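Walk-through notes, June, Ichikawa flat. Inspector: me (Kenta Oshima). Second pair of eyes: Rin Miyazaki, who also wrote the original checklist and will absolutely notice if I skip a line.

Same form as we used at Hekham, with the comments column turned into proper sentences so I can ramble a bit. The question we're answering is still "could a machine do this chore in this home yet, safely, without a person hovering?" Marks are OK, FIX, or NOT YET.

## 1. Power and cables

- [x] Outlets reachable, nothing loose: **OK**
- [x] No extension cord across the walking path: **OK**
- [ ] Emergency stop within arm's reach of the chair: **FIX**

The stop button was on the bookshelf in the hall. Great bookshelf, wrong place! I moved it to the kitchen counter for the morning, but it needs a proper mount. Rin has a bracket left over from the Rida job and says I can have it if I stop borrowing her screwdriver.

## 2. Laundry

- [x] Towels, flat fold: **OK**
- [ ] Fitted sheets: **NOT YET**
- [ ] Socks, pairing: **NOT YET**

Towels are fine now. I'd leave the thing alone with towels and go make a sandwich (I did, at 11:40). Fitted sheets I can't do myself, so I'm marking this one with some sympathy. Socks were better than last time, but black and navy still get married to each other, and I'm not signing off on that.

## 3. Dishes

- [x] Plastic cups, rack to shelf: **OK**
- [ ] Glassware: **FIX**
- [ ] Knives: **NOT YET, do not attempt**

The force limit on glassware was still set at 22 on the Prullitz controller. It should be 6 for anything that can shatter. I've changed it and put tape over the dial, and please, whoever uses it next, leave the tape on. No knives, full stop. I know the Prullitz people want a knife demo. They can have it in their own kitchen.

## 4. Small items and jewelry

- [x] Surface level and steady: **OK**
- [x] Pads checked for splits before starting: **OK**
- [ ] Ring, pick up and place in dish: **FIX**
- [ ] Chain, pick up without knotting: **NOT YET**
- [ ] Item tray with a raised lip: **FIX**

This is the section I was looking forward to, and it's the one that humbled me. Tidying a dresser top sounds like nothing. You or I would sweep up a ring and a necklace in one go while thinking about dinner. For a machine they're two completely different jobs, and the chain is much the harder one, as it changes shape every time you touch it.

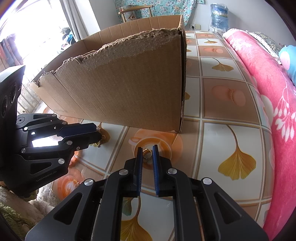 *Item 4: ring between the blue pads, chain at left.*

A shiny ring on a glossy printed cloth is tough on the vision side too, with all those ginkgo leaves and coffee cups to sort through. Rin wants a plain matte mat added to the kit. I'm torn! A plain mat would get us a better score, sure, but people have patterned tablecloths and they're going to keep having them. We settled on running it both ways and writing down which was which.

The tray needs a lip because a ring that slips can roll, and I've spent enough of my life looking under sofas. Also, long sleeves get rolled up before anyone reaches in near the fingers. That goes for me as well.

## 5. Before you leave

- [x] Valuables handed back and checked by the owner: **OK**
- [x] Log saved (ours is 571): **OK**
- [ ] Floor clear for the night: **FIX**

So, would I let it clear a dresser by itself? No. Would I let it fold the towels? Yes, gladly, every week. Re-check the FIX lines first next visit, then the chain if there's time. Rin's bringing the bracket, and I'll bring the matte mat and her screwdriver.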